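Sorting Things Into Trays

By Caoimhe Ó Súilleabháin
Friday, January 3, 2025

Sorting means putting things into groups. You do it when you put socks in one drawer and shirts in another. Shops do it, libraries do it, and so do people who pack boxes for the mail.

To sort things, you first need a rule. A rule tells you what goes where. "Red things here, blue things there" is a rule about color. "Food on this side, other stuff on that side" is a rule about what things are for. You can sort the same pile in different ways. A pile of buttons can be sorted by color in the morning and by size after lunch, and the groups will come out different.

A tray with walls inside it makes sorting easier. The walls are called dividers. The spaces between them are called compartments. If you tip a tray a little, small things slide, but the dividers stop them from sliding into the next group.

Compartments do not all have to be the same size. Many trays have a few small ones for short things and one long one for things like pencils, rulers or snack bars. A silverware drawer works this way too. Teaspoons get a short space and big serving spoons get a long one.
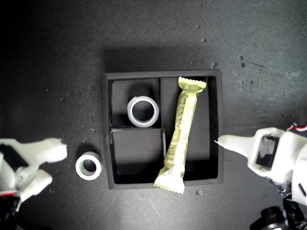
A tray with three compartments. One white ring is inside and one is still on the tabletop.

Look at the snack bar in its pale wrapper. It has been laid on a slant in the biggest compartment, and one end sticks out past the tray wall. When something is long, people often turn it to see if it fits better. The longest straight line inside a rectangle goes from one corner to the opposite corner. This line is called the diagonal. A pencil that is too long to lie straight along the side of a box may still fit along the diagonal.

Now look at the two white rings. They are the same kind of thing, so a rule about kinds would put them together. The second ring could go next to the first one, or it could go in the empty compartment if your rule is "one thing in each space."

Try it at home

You will need a shallow box, some stiff cardboard, scissors and tape. Ask a grown-up before you use the scissors.

1. Cut a strip of cardboard as long as the inside of the box and as tall as its sides.
2. Stand the strip up in the box, a bit to the left of the middle. Tape both ends.
3. Cut a shorter strip to go across the narrow side. Tape it in place.
4. Collect ten small things from your desk or your room.
5. Choose a rule and sort them.

Write your rule on a piece of paper and hide it. Then ask a friend to look at the tray and guess what the rule was. Take everything out and let your friend sort the same ten things with a new rule.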